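The thread count racket

I have been reading bedding labels again, a habit I don't recommend. It started because the department store in Gerstead had a sale on, and on one shelf there was a set of sheets marked 900 thread count for less than I paid for a plain set of pillowcases last year. Next to it was a set marked 800, from a company called Prosik, for twice the money. Both claimed to be "hotel quality." Which hotel? I have slept in hotels where the sheets felt like a paper tablecloth, and I assume they had a quality too.

Thread count is supposed to be the number of threads in a square inch of cloth, counting both directions. Fine. That is a thing you could measure with a magnifying glass and an empty afternoon. The trouble is that there is only so much room in a square inch, and the numbers on the packages went past it a long time ago. One way to keep going up is to twist several thin strands into one yarn and then count every strand. So the count climbs while the cloth gets heavier and, to my hand anyway, a little worse. Whoever wrote the copy on the Zikdale package describes this as "luxurious density." I'd call it a stiff sheet.
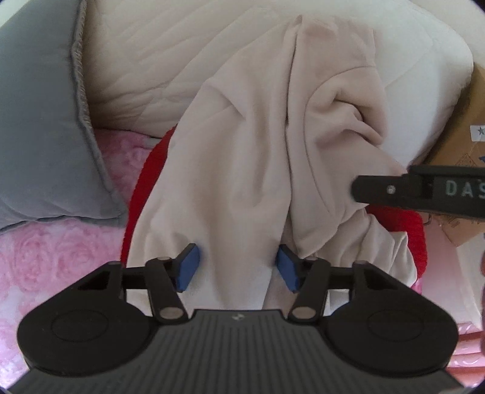

Blue pads, pale fabric.

I am not saying all cheap sheets are good or all expensive sheets are bad. I have a cheap set that pilled so badly in its first winter that it felt like sleeping on oatmeal. I also have a fairly expensive set that I like very much, and I can't tell you whether I like it for the cotton or for what I paid for it. I suspect a good deal of the bedding business rests on that confusion. Try handing someone two sheets with the labels cut off and see how firm their opinions are.

Then there is the word "Egyptian," which on most labels I've looked at is doing a lot of unsupervised work. Sometimes the small print says the set contains some Egyptian cotton, without saying how much. Sometimes it's only the name of the color. "Sateen" is a weave, and people pay extra for it thinking it's a fiber. "Microfiber" is polyester. I have nothing against polyester, but I would like it to introduce itself.

The Prosik website has a chart that sorts sleepers into "warm," "cool" and "balanced," and then sells each of them a different sheet. I took the quiz on a Wednesday and was told I was warm. I took it again after dinner with much the same answers and was told I was balanced. Both results recommended the same duvet cover, so at least the duvet cover people know what they want.

What nobody selling bedding seems keen to discuss is washing. Too much detergent, too much heat, and fabric softener on everything: that's what ruined most of mine, and no thread count was going to save it. Plush blankets are the worst for this. Run one through a hot dryer a few times and the pile goes flat and slightly crunchy, and I have never found a way to bring it back. A woman at the laundromat swore by vinegar. My blanket smelled like a salad for a week and stayed crunchy.
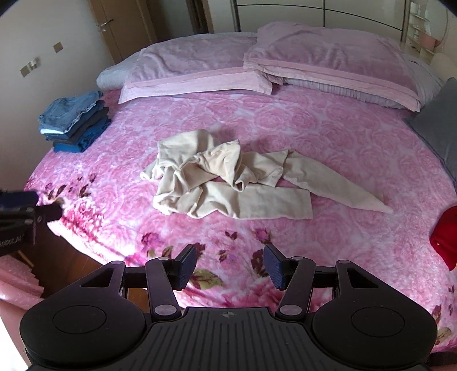

Pink plush and roses, with beige tights or leggings on top.

I did buy something at the sale in the end. I bought a plain set with no number on the front at all, percale, white, made by a firm I'd never heard of. The clerk tried to steer me to the 900 and told me I'd feel the difference. I asked her what she slept on at home and she said she'd have to look.

They've been washed twice, on cool, with half the soap the bottle tells me to use. So far they feel like sheets. I'll report back in February if they've fallen apart, and if anyone from Zikdale wants to explain luxurious density to me, the comments are open.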